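The **Skundance release fault** is a failure of grip control in two-handed robots which run the Skundance hand controller. In this fault the hand reaches the place where an object must be put down, the controller reports that the object is released, and the fingers stay closed. The arm then starts its next movement with the object still in the hand. The fault was first described by the Vornia laboratory in Ukham, during work on sorting of small household goods, and it is also called "false release" or, in older notes of the laboratory, "sticky hand".

## Background

Skundance is a controller for hands with jointed fingers. It does not measure the opening of each finger all the time. To save computing, it compares the motor current with a table of expected values and decides from this if the hand is open, closed or holding something. The table was prepared with boxes and other objects with flat sides.

At Vornia the controller was used for a packing task, first in simulation and later on a physical robot. The robot had to take small items from a table and place them in a basket lined with cloth. The items were bottles, cartons and similar goods, and they could lie in any direction.

## Description of the fault

The fault appears mostly with round objects which are held between the thumb and one finger. When such an object is pinched at an angle, it can turn a little between the fingertips. The motor current falls for a moment, and the controller reads this fall as an open hand. If it happens near the basket, the program accepts the release as finished and gives the next command.
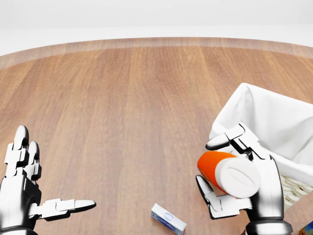

What follows depends on the next command. If the arm goes back to the table, the object is carried back and may strike other items. If the other hand is called to the same area, the two hands can meet, as the planner keeps no space for an object which it believes is already in the basket. A third result was seen only in simulation: the fingers push against the edge of the basket and the cloth is pulled together with the object.

Cartons are affected rarely. Their flat sides do not turn in the grip, so the current stays even.

## Discovery

The fault was noticed in a series of 3000 simulated runs. The final report of the series showed a good result, but the number of items in the basket did not agree with the number of releases in the log. Vornia found 45 runs with a false release. In 2 of them the hands had collided.

The laboratory at first suspected the friction values of the simulator. These were changed and the series was repeated in September, with the same kind of error. After this the table of current values was examined and the cause was found there.

## Correction

A notice to users was published on Wed 29 July of the following year. It recommended three changes:

- the finger joint angles must be read before a release is accepted;
- the arm must wait until 10 readings in sequence show an open hand;
- the second hand must not enter the basket area during this time.

The Sandoval version of the controller includes the first two changes. The third one must still be set by the user, and it is switched off after a new installation.

## Safety

In simulation the fault has no danger for people. On a physical robot it is treated as a safety matter, because a person who reads "released" on the screen can reach toward the basket while the arm is still loaded. The notice asks operators to look at the hand itself before they come near, and to stop the robot if the screen and the hand do not agree.

## See also

- Grip force control
- Slip detection
- Two-arm motion planning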